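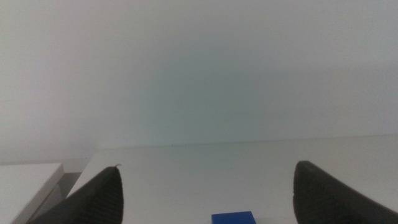
Vundside 64 Rain Barrel

Gadness Yard & Garden
Home > Watering > Rain Barrels > Vundside 64

In stock. Ships by freight in one very large carton.

The Vundside 64 holds 64 gallons of water that was going to land on your foundation anyway. It goes under a downspout, fills up during the kind of storm you were going to complain about, and gives the water back in July through a brass spigot. There is no app. It doesn't need charging and has no opinion about your tomatoes.

We have sold rain barrels for long enough to know how most of them end up: green inside, leaning slightly, with a spigot that drips on one shoe. The Vundside was our attempt to fix the leaning and the dripping. The green is partly up to you, and we'll get to that.

What you get

Barrel body with molded lid
Brass spigot, already installed
Overflow fitting on the left and right sides (use either one, plug the other)
Debris screen
Akbulut downspout diverter with 12-inch flexible hose
Two rubber plugs, one of which you will lose
Instruction sheet

The stand is sold separately. We know. It used to be included, and then people who already had cinder blocks wrote to ask why they were paying for a stand.

Size and weight

The barrel is 42 inches tall with the lid on. Empty, one reasonable adult can walk it around the house. Full, it weighs more than your refrigerator and your brother-in-law combined, and it will go where gravity suggests. Pick the spot first. Level the ground, tamp it, put down pavers, check it again with an actual level, and only then let it rain.

The back of the barrel is flat so it can sit close to a wall. Leave enough space to get a hand behind it, which you will want the first time a tennis ball goes back there.

About the diverter

Cheap barrels ask you to saw off your downspout and aim it at a hole. This works until the barrel is full, at which point the water comes out of the top and goes exactly where the downspout was keeping it from going.

The Akbulut diverter sits inside the downspout and sends water sideways through the hose. Once the barrel is full, water backs up to the diverter and carries on down the spout as if you had never interfered. For this to happen, the hose has to run level between the diverter and the barrel. If you only read one sentence on the instruction sheet, read that one. We put it in bold, and we still get the emails.

It fits standard rectangular downspouts. Round downspouts need the round diverter, which is listed under Parts. If you have a decorative copper chain in place of a downspout, congratulations on your house, but this won't fit it.

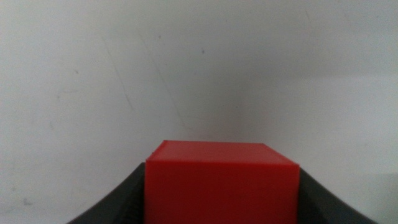

Water pressure, or the lack of it

A rain barrel runs on height. With the barrel on the ground, the spigot will fill a watering can at a pace that gives you time to think about your choices. On a stand it does a good deal better, and it will run a short soaker hose laid downhill if you take the little flow restrictor out of the hose end. It won't run a sprinkler. We had one customer who put his on the roof of a shed to get more pressure, and we would like to state here that the warranty doesn't cover sheds.

If you need to move water uphill or across a long yard, look at the Merkora transfer pump. It threads straight onto the spigot and sounds like an electric toothbrush with a grudge.

Keeping it clean

Rinse the debris screen when it looks like compost. Drain the barrel all the way down once in a while during the season and hose out whatever has settled. Keep the lid on. The walls are opaque, which slows algae a lot, but algae is patient and you have a job.

Mosquitoes get in through gaps. If the screen is seated properly and the unused overflow is plugged, there aren't any. This is where the second rubber plug comes in, so please go and look for it.

Don't drink the water. It has been on your roof, and so have the squirrels.

Winter

If it freezes where you live, drain the barrel, open the spigot and leave it open, disconnect the hose, and snap the winter cover onto the diverter. Turn the barrel upside down if you can. Cracking from ice is the most common way these die, and the split always runs down the front where the neighbors can see it. We'd start thinking about this in September and do it before the first hard frost, though we accept that most people do it during.

Common questions

Can I link two barrels together?
Yes. Use the linking kit and connect them low, through the threaded port near the base. Both barrels have to sit at the same height or the lower one gets everything.

Does it come in other colors?
Gray and a sort of brown. The catalog calls the brown Riverbank. It's brown.

Can I paint it?
Scuff it first, use a paint made for plastic, and don't send us a bill if it peels.

Is it legal to collect rainwater?
Usually, but rules vary by state and sometimes by town, and a few homeowner associations have feelings. Check before you order, as return freight on something this size isn't cheap.

Warranty

5 years on the barrel body against cracks and leaks in normal use. The spigot and the diverter are covered for one year. Freezing, lawn mowers, teenagers and sheds are excluded.

Parts and accessories

Vundside stand
Linking kit
Round downspout diverter
Replacement debris screen
Replacement rubber plugs (our best seller)
Merkora transfer pump

Page updated 12/13/23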